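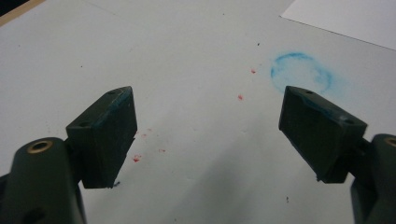 Wirkodthorpe, July

Filow Circle: a small social network in a box

Filow Circle is a box you plug into your router. On it lives a social network for the people you choose, and for no one else. Members post photos, announcements, arguments about parking and the usual birthday wishes. The posts stay on the box, which stays on your shelf, next to whatever else you keep on that shelf.

We make it for families, allotment societies, choirs, walking clubs and streets that have outgrown the group chat. One Circle holds up to 300 members. If you have more friends than that, we congratulate you and suggest you look elsewhere.

Who sees what

Every post has a single setting, and it sits beside the Post button in letters large enough to read. You pick one of your lists, or Everyone in the Circle. There is no "friends of friends". We had it in an early version and spent a winter trying to explain it to my mother-in-law, who asked good questions we couldn't answer.

Lists are private to the person who made them. Your cousin will never learn that she is on one called Cousins (Difficult). Change a list later and older posts follow the change, so anyone you take off it loses sight of what you shared there. Replies go with the post they belong to.

Tags need a yes from the person tagged. Until they give it, the name shows as plain text and links nowhere. A tag left unanswered lapses quietly and does not send a reminder, a second reminder, or a small red number.

What it doesn't do

It doesn't recommend anything. Posts come newest first, and when you have read them all the page says "No more posts" and leaves you to your evening. There are no adverts. There is a thumbs-up, which we resisted for two years and then put in after customers wrote to us, some of them at length.

It also won't bring your old network with you. The importer, Wukar, reads the archive file that most of the big sites will let you download, and it handles photos and captions well. Comments arrive in the right order most of the time. Event invitations come through as ordinary posts, so you may find yourself invited again to a barbecue from years ago.

Setting up

Plug in the power and the network cable. Wait for the light to stop blinking. Open the address printed on the card, choose an administrator password and write it down somewhere that isn't the card. Invitations go out by email or as a code you can read over the telephone, and each code works once.

Members use an ordinary web browser. There is an app for phones as well, which is the same thing with an icon.

The administrator can remove members and delete posts but cannot read anything shared to a list they aren't on. Please tell your club chairman this before he buys one.

Details

Members: up to 300
Weight: 1850 g, with power supply
Width: 142 mm
Photo storage: one drive fitted, space for a second
Backup: to any USB drive, nightly or when you remember
Colour: grey

Models

Filow Circle is the standard box. Manninen is the same box with the second drive already fitted, so that everything is kept twice. It is named after the customer who lost four years of choir photographs and was very decent about it.

Price and support

The yearly support plan costs £49 and covers updates, the invitation emails and a telephone line. Without it the box carries on working and you send your own invitations. Ask us for a current price on either model, as the cost of drives moves more often than we care to edit this page.

The telephone is answered by Niilo Riihimäki, who wrote most of the software and will know whose fault it is. He is not available on Sunday. Messages left then are listened to on Monday, after coffee.

Boxes can be returned unused or used. If used, please wipe it first from Settings, Leaving, Erase Everything. It asks you twice.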